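Filed under: Paid Studies > Robotics & Automation

Wanted: people to pick things up, repeatedly, for pay

Böttcher is looking for 31 participants to record everyday hand tasks at our Farwood site. The recordings go into Jeltent, a learning system that is supposed to work out how to handle objects by copying examples from people. We say "supposed to" on purpose. The last version was trained on 1,397 examples and still had trouble with a coffee mug if you turned the handle away from it.

Our own view is that most of those examples were too much alike. Same few staff, same few habits. More data may fix this or it may not, and we would like to find out before anyone makes promises in a brochure.

What you would do: hold a gripper tool in your hand and use it to move, stack, open and put away ordinary things. Sessions run 2 hours with a break. Expect to do the same task many times. It is dull by the second half - some people don't mind that, and some leave early. You are paid for the time you were there either way.

Who we want: adults of any age, left-handers especially. No technical background needed. If you have done this kind of work at Vurnwood or elsewhere, say so, as we are limiting places for experienced collectors.

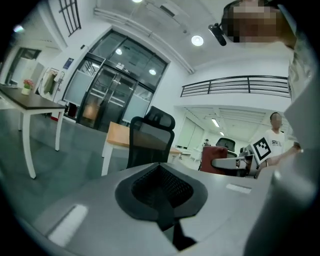
Pay is $77 per session, sent within a week. Travel is not covered. Faces are blurred before any footage is shared outside the team, and you can ask us to delete your recordings up until training starts in December. After that we can't pull them back out of the model, and we'd be wary of any lab that says it can.

To apply, send a few lines about yourself and the hours you are free. No résumé, please.

Posted 2 Nov 2020

Related listings
- Jeltent: paid reviewers for failed grasps
- Vurnwood: evening data labeling, part time
- Farwood site: front desk cover

Contact | Privacy | © Böttcher | Back to top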